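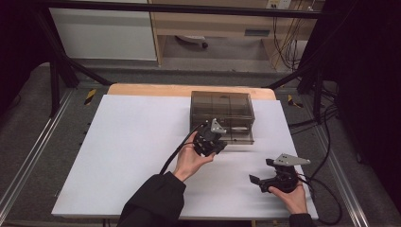

Planning, according to Halldóra Gunnlaugsson, is the part of robotics that everyone puts on the slide and then quietly switches off before the visitors arrive. She has been writing motion software at Husberg for long enough to have switched it off herself a few times, and she isn't especially sorry.

"You have a planner that's right ninety-something per cent of the time," she says, "and a minister coming at two o'clock. You do the arithmetic."

We're in the kitchen at the Evonville office, where the coffee machine has its own error codes and nobody has the manual. Gunnlaugsson's current project is called Flokendale, a name that was meant to last a fortnight until someone thought of a proper one. It's a set of tools that takes demonstrations made by people with hand-held grippers and turns them into something a robot's controller can use. People are good at picking things up. They are less good at explaining how they did it, which is where the software comes in.

"Ask anyone how they take the lid off a container and they'll tell you a story," she says. "They'll say, I hold it with this hand and lift with that one. Then you look at the trajectory and the holding hand has moved all over the place. It was helping the whole time. They had no idea."

Two-handed work is most of what Flokendale handles now, and most of what it gets wrong. With one gripper, she explains, you can be a bit sloppy about time. If the position stream runs 30 milliseconds behind the camera, the motion still looks like a motion. Put a second gripper in and let the two of them run on slightly different clocks, and the software will cheerfully report that the left hand received an object before the right hand let go of it, or the other way round, with the object hanging in the air in between.

"The policy learns that," she says. "It'll learn anything. It's like a very obedient child with a terrible uncle."

The fix took most of August and was, by her account, extremely boring. The team stopped trusting the arrival time of each message and started stamping everything at the source, then wrote a checker that refuses to save a recording if the streams drift too far apart. The checker is the least loved thing in the codebase. In its first proper outing it went through 961 recordings and threw out 52 of them, some of which had already been shown to management as highlights.

Was that awkward?

"It was a short meeting."

She is more forgiving about perception, possibly because it belongs to another team. Transparent and tinted plastics remain a misery for depth estimation. The surface you want is the one the sensor looks straight through, and a box ends up as a few floating edges and a very confident guess. Gunnlaugsson's approach has been to lean on the hands. If both grippers stopped moving at a certain width and at a certain distance from each other, there was probably something between them, whatever the depth map thinks.

"I'd rather believe the fingers," she says. "The fingers were there."

This view isn't universal. A colleague known to all as Wegener — it's the name of his tool, and it has more or less replaced his own — maintains that contact guesses of this kind are cheating, and that the vision model should be made to earn its keep. His tool replays a demonstration against a simulated arm and marks in red every moment where the arm would have to pass through itself to keep up. Human wrists, as Wegener the tool points out at length, do things that a six-jointed arm can't. The first version printed a full report for every violation. The second version prints 20 lines and then the word "etc."

"That's my contribution," Gunnlaugsson says. "The etc."

I ask what she'd build if she had the time, expecting something with the word "foundation" in it. She'd like a decent scrubber. A window where you can drag through a recording and see both gripper positions, both finger widths and the video, all lined up, without it falling over when you go backwards. There are three such tools in the building already. All of them fall over when you go backwards.

The next release is pencilled in for 16th February. It'll have the checker switched on by default, with a setting to turn it off, which she argued against and lost.

"They can turn it off," she says, rinsing her cup. "It writes their name in the log, though."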